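The Bed as a Folding Table: Some Notes on Household Linen

Posted by Eifion Gough, June 24, 2022

Readers of these pages will recall that the previous entry dealt with the airing of wool blankets. Several letters were received on that subject, and two of them went on to ask where washed clothes ought to be folded in a home that has neither a utility room nor a large table. The present entry is concerned with that question.

It has been my practice for many years to fold on a bed. The habit was acquired in Dronville, where my first lodgings contained one chair, one wardrobe and a mattress of generous width, and it has survived three changes of address. A bed is lower than one would wish, and those with a weak back should sit on a firm stool while they work. In all other respects I consider it the most suitable surface in the ordinary household. It is soft enough that buttons and zips do not scratch it, and it is wide enough for a shirt to be laid out with both sleeves extended.

The sheet

A plain sheet should be kept for the purpose. It need not be a good one. Mine was bought from Hamdan, the linen shop on the hill, and has faded unevenly along one side. A single muted colour is preferred to a pattern, as dark socks and pale handkerchiefs can both be found on it without difficulty. Sage green and light grey have served well. White has not, for reasons that anyone who has mislaid a white pillowcase will understand.

The sheet should be spread flat and drawn towards the far edge first. If it is left unsecured it will travel forward each time a garment is pulled across it, and by the end of a full load the mattress will be showing. Small clips along the far edge are a sufficient remedy. Two are enough for most beds, one towards each side. I have also tried elastic straps sold under the name Ekance, which hold firmly but are troublesome to fit underneath a heavy mattress, and which I have since given away. A few creases in the sheet are of no consequence, and ironing it would be a waste of an evening.

What is lying on the bed

The greater obstacle, in my experience, is everything else. A bed attracts objects. Remote controls, telephones, pens, letters and bowls are put down on it for a moment and remain there until supper, and the person who comes in with the washing finds that half of the surface is already taken. A shirt is then folded in whatever space is left, which is how shirts come to be badly folded.

I would recommend that anything containing food be removed without exception. Loose paper should go too. A remote control may be tolerated at the side if it is out of reach of the sleeves.

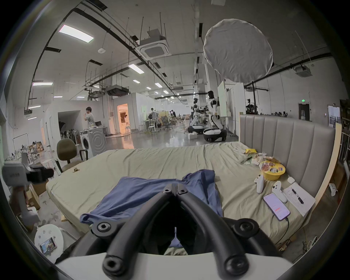
A blue cloth still to be folded, with a bowl and packets farther up the bed.
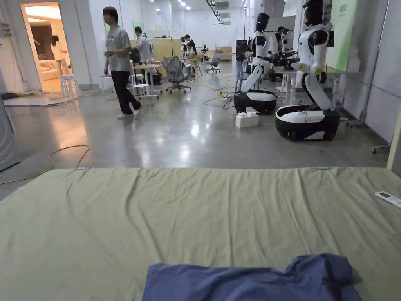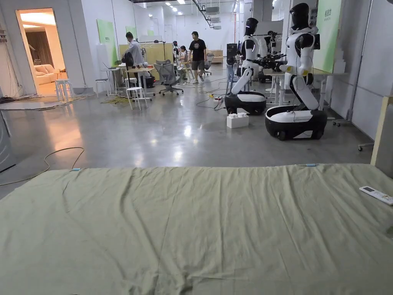
The remote control keeps to the right-hand side of the sheet in this one and in the one before it.

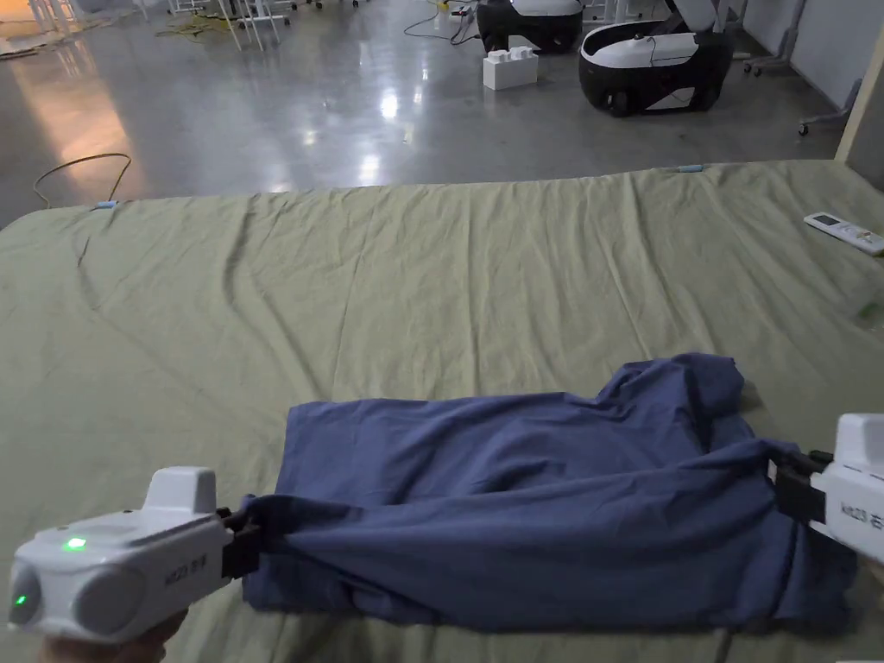 Should a garment be smoothed before it is folded, or afterwards?

It should be smoothed before. Take hold of it at both sides, draw it gently apart until the cloth lies level, and pass a flat hand from the middle outwards. Creases that are folded into a garment will set there, and pressing down on the finished parcel does very little to remove them.

The order of work

Large pieces should be dealt with first, while the arms are fresh and the bed is clear. Towels and pillowcases follow, and then shirts. Socks and other small items are to be left in the basket until the end; if they are tipped out at the beginning they find their way beneath everything else.

For a cotton shirt or T-shirt the following method is used in this house. The garment is placed face down with the collar away from the person folding. Each side is brought in towards the centre, the sleeves are turned back on themselves, and the lower hem is lifted to the collar in two movements. A margin of 30 centimetres ought to be kept free at the near edge of the bed for the finished pile. My neighbour Anas Hattar prefers to roll his shirts, and stores them upright in a drawer. His results are tidy and I have no objection to the practice, although I have never managed to roll a collar without spoiling it.

Thin cotton that has been left in a heap will require more patience. It should be picked up by two corners and shaken once, firmly, and then lowered so that the far side touches the sheet before the near side does. If the cloth gathers into a ridge, it is better to lift it and begin again than to push the ridge towards the edge. I timed myself over an ordinary load last November and finished in 23 minutes, which included a search for a pillowcase.

A correspondent, Samer Yammine, has asked whether a folding board is worth the expense. The board made by Ellik was lent to me for a month. It produced shirts of identical width, and for a household that keeps its clothes on open shelves this may be a sufficient argument in its favour. It was also awkward to use on a mattress, where it tended to sink at one corner, and I should think it belongs on a table. It was returned to its owner in good order.

Piles

No pile should be higher than six garments. Beyond that the lower ones are disturbed whenever something is taken from the middle, and the pile leans when it is carried. Heavier articles go at the bottom. Each pile should be taken to its cupboard as soon as it is complete — a pile left on the bed will be moved to a chair at night, and from the chair it does not always return.

The folding sheet itself should be shaken out of a window when the work is finished and washed along with the towels once a fortnight. The clips may be kept in a saucer or pinned to the corner of the sheet. Mine are kept in a tobacco tin with spare buttons, and I see no need to alter the arrangement.

A correction must be made to the entry on blankets. The cedar blocks described there should be sanded lightly every six months, and a fine paper used for the purpose; the grade given was 500, and I am informed by Fouad Abou Jaoude that a coarser one is wanted. The text has been amended. Letters on the storage of winter curtains may be sent to the usual address, and will be answered as time permits.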